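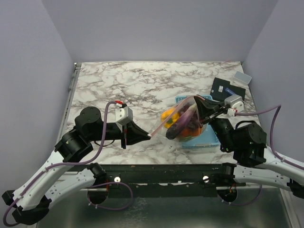
Washing produce before it goes in the fridge, or after?

nermin_y
2023-09-25
I've always washed everything the day I buy it and put it away in zip-top bags. My sister in Hultstead says that's why mine goes bad early. Who's right? Mostly grapes, peppers and green beans at my house.

Duman_N
Your sister. Water left on the skin is what starts the mold. I put it away dirty and rinse what I need right before I eat it.

lindunard_garden
Depends on what it is. Peppers are fine if you dry them all the way. Grapes I leave on the stem, unwashed. Berries never get washed ahead.

Songül Özkan
I disagree with Duman. If it isn't washed, my kids eat it unwashed. I wash on shopping day, spread it all out on a dish towel for 2 hours, then bag it with a paper towel inside. Beans last 5 days that way, which is as long as we need.

Duman_N
Five days is not much for beans. Mine go longer than that.

Songül Özkan
They get eaten by then, so I wouldn't know.

hbilgin
Are you closing the bags all the way? I leave a corner of the zipper open. Sealed tight, they sweat on the inside and the bottom layer turns slimy. I used to sell at the Surholm market and we never handed anything over in a closed bag.

nermin_y
Closed all the way, yes. I also squeeze the air out. Is that wrong too?

hbilgin
For greens and beans I would stop doing it. Carrots don't care.

lindunard_garden
Carrots dry out if the bag is open. Keep those closed.

Doğukan P.
Bought a box of 100 bags last year and still went back to a plastic tub with a lid. Easier to wash, and things don't get crushed under the milk.

Songül Özkan
Tubs take up the whole shelf in a small fridge.

nermin_y
OK, I'll try leaving the beans unwashed with the bag open a little, and wash the peppers like before. Will post next week.

Duman_N
Take the grapes out of the door if that's where you keep them. It's too warm there.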